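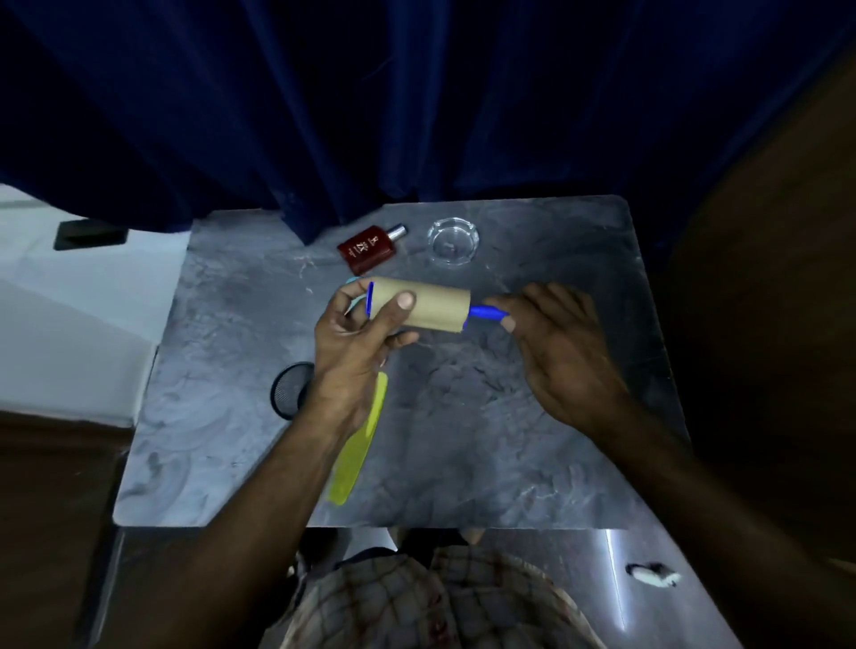 Rumov Costume Hire is looking for a part-time wardrobe assistant to join us in our workroom in Irden, starting in April and staying, we very much hope, for a good long while. We rent costumes to school plays, community theaters, choirs and the occasional very ambitious birthday party, and we have been at it for 28 years. If you have ever spent a happy hour with a lint roller and a black velvet cape that somebody's cat has slept on, you already know a fair bit of the work, and we would love to hear from you. The rest of it we can teach you, and we enjoy teaching it.

The position is 25 hours a week, spread over mornings and early afternoons, with a little give on both sides during the spring musical season. You would be joining a team of four, and you'd share the big back room with whoever is sewing that day (and with the radio, which is usually on).

What you would be doing

Most mornings start with returns. Costumes come back in garment bags, in suitcases, and now and then in a grocery sack, and each piece has to be checked against its ticket, looked over for tears and missing buttons, and sent to cleaning, mending or straight back to the rail. Pockets get emptied too, and anything we find goes in an envelope with the customer's name on it. After lunch it is mostly packing and fittings, so you'll be on your feet and talking to people, some of them nine years old and dressed as a teapot.

You would also help look after our hand props. We keep a modest collection of desk and dressing table pieces for period and office plays, and they go out and come back just as the clothes do. 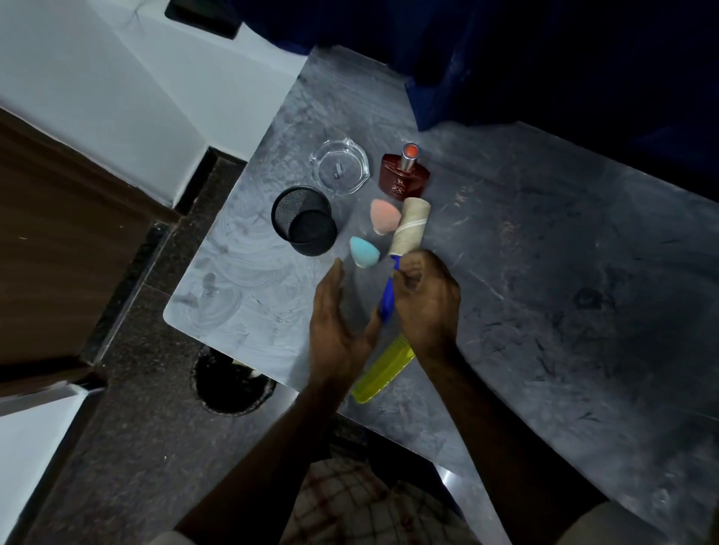

Lint roller, mesh pen holder and glass ashtray on the countertop.

Our largest regular customer is the Mfinanga Youth Theater, whose summer show last year used 166 costumes, every one of them labeled by hand. You would be in on that job from the first measuring day, and you'd be welcome to a seat at the opening night, as we all are.
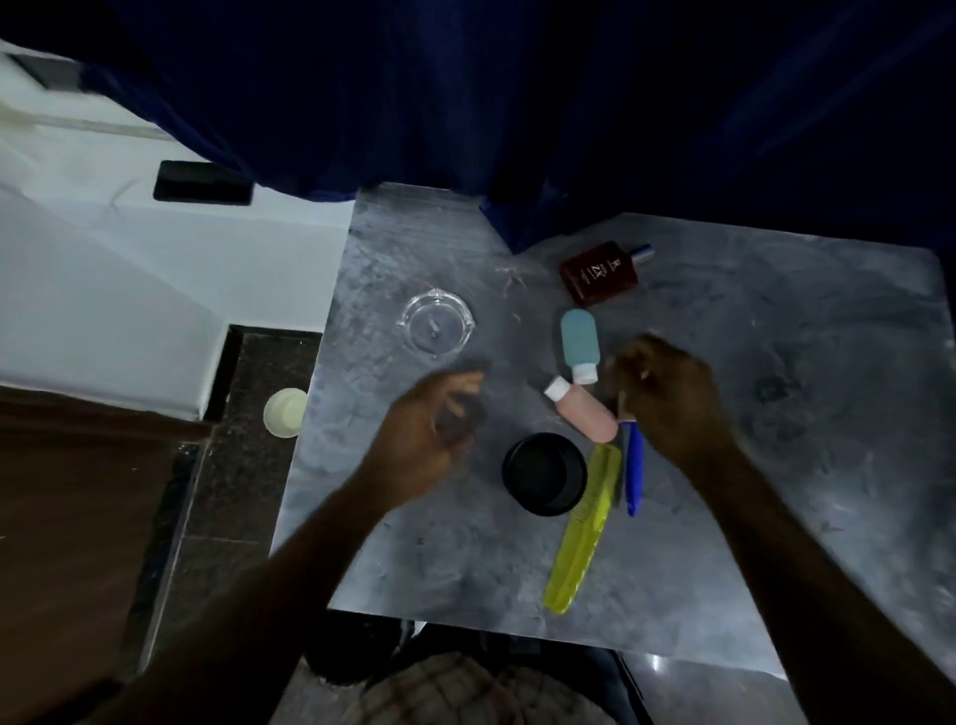

Who we are hoping to meet

Somebody patient and tidy who likes clothes and likes people. You should be able to sew on a button and put up a simple hem. Experience in a shop, a laundry or backstage is welcome but not required. You'll need to be able to lift a full garment rail bag onto a hook and climb a short stepladder. We use a booking program called Zostell to keep track of what is out and when it's due, and you will get two weeks of unhurried training on it.

How to apply

Please write us a letter, by email or on paper, telling us a little about yourself and the hours that would suit you. A page is plenty, though we won't mind if you run over. Applications are open until the end of March, and we'll invite people in for a cup of coffee and a paid trial morning shortly after that.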